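Search reports Go
Stimcombe Toy Library: progress report to the Hendard fund

The grant was 2,389 pounds and we have spent 92 per cent of it. Loans are up since April, though I doubt the new leaflets did much. Soft toys still go out most.
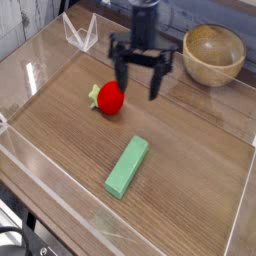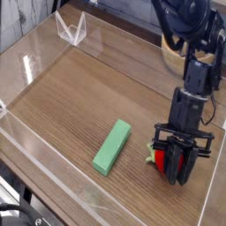

Play fruit, red

The Pletow branch is another matter. It opens 2 mornings a month and I am not convinced it should -- the rent eats whatever the 50 members pay in. I would hold back the second payment until we see autumn figures.

Last updated: June
Contact us | Back to top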